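# Sheet Season

I grew up in Grivdale, where every house with a porch had a linen closet and everybody had opinions about what went in it. My opinions came late. I was well past 30 before I owned a sheet I'd chosen myself, a plain white one from a little shop in Undness, and I carried it home on the bus like a birthday cake (I may have patted it).

Now I have a shelf full and I use them for everything except, some weeks, the bed. Dust covers, mostly. August is when we shut up the back rooms, and out they all come!

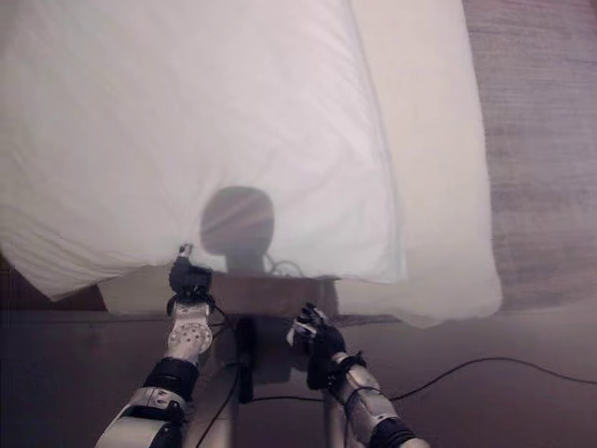

Plain white cotton is still what I tell people to buy for covering things, and the thinner the better for storage. You want air to get through, and you want to know what you've put away. Drape a thin one over a raised surface and a dark shape will still come through it, smoky and a bit ghostly, with even a little loop of cable showing faintly if you look. I love that. A heavy canvas cover keeps its secrets until spring, and by spring I've forgotten where I put the good lamp.

Hanging is the other thing. I don't tuck. Let the bottom edge fall in loose folds and the whole sheet lifts off in one go when you need it. If one isn't wide enough, overlap a second and leave it at that - pins rust, and tape takes the finish off furniture. I learned that last part on a dresser that cost $1,160 to begin with, and I still can't look at its left side.

Good linen people will tell you to go up a grade. The Garg catalog that comes to my house has 4 pages on dust covers alone, with elastic. I read them all with a cup of coffee and order nothing.
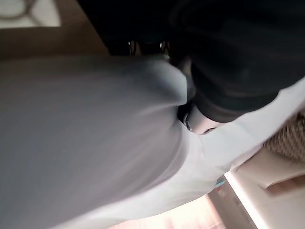
**FOLDING & CARE**

Start by gathering. I know the magazines show two people at opposite corners, stepping together like a square dance, but I'm usually on my own, so I bunch up a good fistful near the middle of one side and let the rest swing down. Shake out the big creases and leave the small ones. For washing I go warm, with half the soap on the box, and the sheets dry over the Irkine rack in the hall until they smell like nothing at all.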